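Trondow Opens Orders for Metham Table Linen Range
November 23, 2018

Trondow today opened trade orders for Metham, a range of woven cotton table linen for restaurants, cafes and school dining rooms. The range has 9 patterns and replaces the Tanoli line, which will be sold until stock runs out. First deliveries leave the warehouse in December.
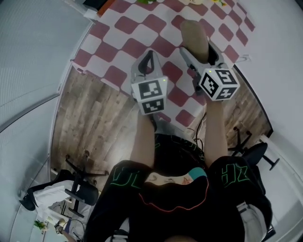
Can Metham cloths be washed with existing Tanoli stock?
Both lines take the same wash program, but dark colors should be run separately for the first two washes.

Metham fabric has a finished weight of 252 grams per square meter. Hems are double-folded and lockstitched on all sides. Shrinkage after the first wash is held within the allowance printed on the care label, and cloths are cut oversize to match.
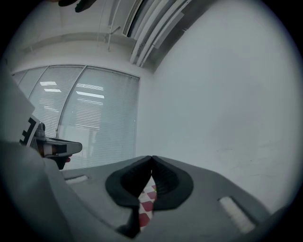 Pattern choice affects reorder times. Solid colors and stripes are kept in stock, while checks are woven in batches. Red-and-white squares, as in the small strip showing between the two black finger pads, belong to the check group and should be ordered early. The opening batch of checks is limited to 988 pieces, against some 2000 for solids.

Swatch cards and the trade price list are available from the Trondow sales office on request.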